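4. Spoiler Exposure and Play Time in Open-World Games

4.1 Setting and materials 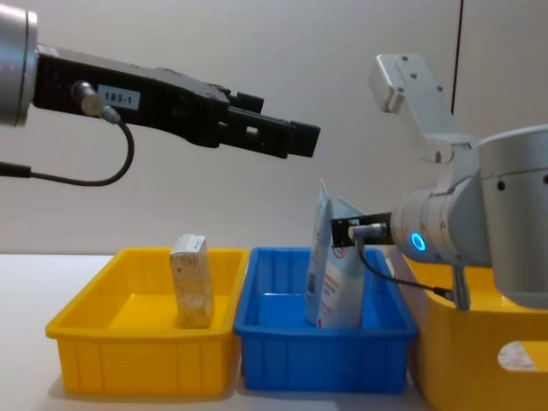 Figure 3. Two robot arms above two plastic bins on a white tabletop.

The second study asked whether players who learn part of a game's story before release go on to play it differently. Earlier work on films and novels has mostly measured enjoyment with a single rating taken at the end. A long game is a harder case. Players may spend weeks with it, may never see the ending, and can choose to skip the main story for long stretches. A rating given after the credits leaves out everyone who stopped before them.

We used Plostilero, an open-world role-playing game in which the player crosses five regions in any order after a short opening chapter. The game was chosen for two reasons. Its story turns on one event, the betrayal at Casora, which most players reach in the middle third of the game. It also keeps a local log of completed quests, time spent in each region, and dialogue skipped, and players can export this log without extra software.

Participants were recruited through two player forums and a mailing list kept by our lab. Sign-up closed before the game's release in August. A total of 328 people completed the first survey. Of these, 300 sent at least one usable log and are included in the analysis below. The remaining participants either did not buy the game or sent logs that could not be read. They did not differ from the main sample in age or in weekly hours of play.

4.2 Procedure

Each participant was assigned at random to one of three groups. The first group read a text that gave away the betrayal at Casora and named the character responsible. The second read a text of the same length about the game's combat and crafting systems, with no story content. The third read nothing. Both texts were written by us in the style of a preview article and were checked for length and reading level.

Participants were told during sign-up that they might be shown story details before release, and that they could leave the study at any point. We considered hiding this, but decided against it. A spoiler cannot be taken back in a debriefing, and people who care strongly about avoiding spoilers should be able to decline. The cost is that our sample probably leans toward players who mind spoilers less than most. We return to this in Section 6.

Logs were collected at the end of each week for 11 weeks. A short survey went out with each request. It asked whether the participant had come across story details elsewhere, such as in video thumbnails, stream titles, or forum posts. Those who reported learning of the betrayal from another source before reaching it were kept in their original group for the main analysis and removed in a second analysis.

4.3 Measures

The main outcome was total play time. We also recorded the share of main-story quests completed, the share of dialogue lines skipped, and the number of optional quests finished before Casora. Dialogue skipping was counted only on first viewing, as many players skip scenes they have already watched after reloading a save.

Regions were grouped by the order in which each player entered them and not by their names on the map. This matters for Flistosero, the northern region, which some players enter at once and others leave until last. Treating it as a fixed stage of the game would have mixed early and late play.

4.4 Results

Total play time did not differ between the three groups. Players who had read the spoiler text did finish more optional quests before Casora than those in the other two groups, and they skipped less dialogue in scenes with the character who carries out the betrayal. After Casora the groups looked alike on every measure. Removing the participants who had been spoiled by other sources left this pattern unchanged.

The dialogue result fits the account given by Hassanpour, in which knowing an outcome moves attention toward the signs that lead up to it. The result for optional quests is less easy to place. One reading is that spoiled players put off an event they expected to dislike. Another is that they felt less pressure to follow the main story and so wandered more. Open answers in the weekly surveys give some support to both - several players wrote that they were "in no hurry" to get to Casora - but the answers were short and we did not code them in advance.

4.5 Differences by play style

We next split the sample by the play style participants reported in the first survey.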